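## 4. How people talk about where they keep things

I should say up front that this section grew out of an accident. When I started the interviews in Stistlow, I was after something else entirely, namely whether folks there still swap seeds and canning jars the way their grandparents did. But I kept losing people. I'd ask about jars, and within a minute or 2 they'd be telling me about the shelf the jars sat on, who put it up, and why it was too high (it was nearly always too high). So I gave in and rewrote the questions.

The full set of transcripts runs to 1,191 pages, counting the follow-ups I did in May. I coded all of it by hand, and then Wanda Brannigan coded a chunk of it again without looking at my notes. We disagreed most on what to call "storage talk." Wanda wanted to leave out anything about the car trunk or the shed, and I wanted it in. We left it in, and the shed passages are some of my favorites, so I'm glad I dug my heels in there.

### 4.1 High places and low places

In all, I marked 831 passages where a person says where some household thing lives. I sorted them by height first, which sounds silly but gave me the cleanest pattern in the whole study. High spots get talked about in the past tense. "We put the fondue set up there." "My mother had her good platters up there." Low spots and flat surfaces get the present tense, and usually a complaint: the counter is buried, the bench is a mess, somebody's mail is on the table again.

A woman in her seventies told me her kitchen had "a top half for the dead and a bottom half for supper." I've read that line out loud at two talks now and people always laugh, but she said it perfectly flatly, as plain information. She then got up to show me the cake stand she'd been talking about and couldn't reach it.

Holloway's older work on pantries (Rosalind Holloway was kind enough to send me her unpublished field notes) describes something close to this, only she reads it as a matter of money. In her view the high shelf is where the expensive stuff goes to be safe. I don't see that in my transcripts. Plenty of what ends up high is close to worthless: bread machine manuals, a cracked vase, the lids of containers long gone. What those things share is that no one in the house has had to decide about them lately.

### 4.2 Long tables

The other thing I didn't expect was how much people had to say about tables, long ones especially. In 58 of the passages a long table gets split up in the telling, so that one end is "mine" and the other is "his," or one end is for work and the middle is for whatever lands there. The Clakis side of town, where the houses are narrow, gave me most of these.

!

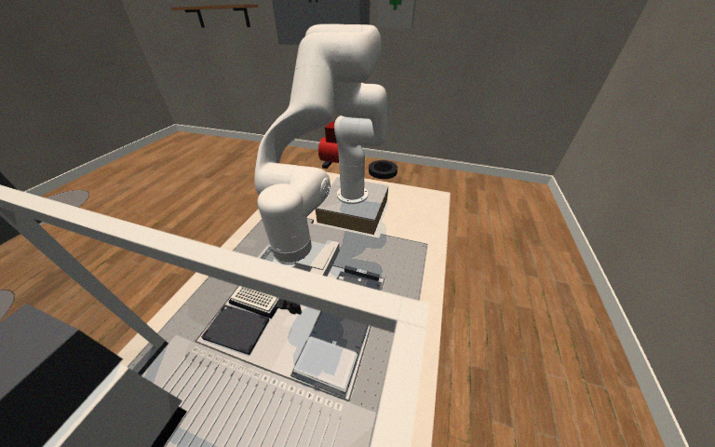 *Figure 3. Long worktable and wall cabinet.*

The far end of a table came up again and again as the place for whatever doesn't move. A sewing machine, a vise, a fish tank in one case. People would name the fixed thing first and then describe everything else by how far it was from that. You get the same layout in Figure 3, where the long cream-colored table leads your eye down to what's mounted at the far end, and there's a gray wall cabinet up above the lot. I'd bet most of my speakers would call the near end "the free end," a phrase I heard in Stistlow and nowhere else. One man used it for his bed, too.

I tried the same questions briefly in Pettigrew and got the split tables but not the phrase. Whether that's a real regional difference or just the luck of who answered the door, I can't tell from so few visits, and I come back to it in Section 6.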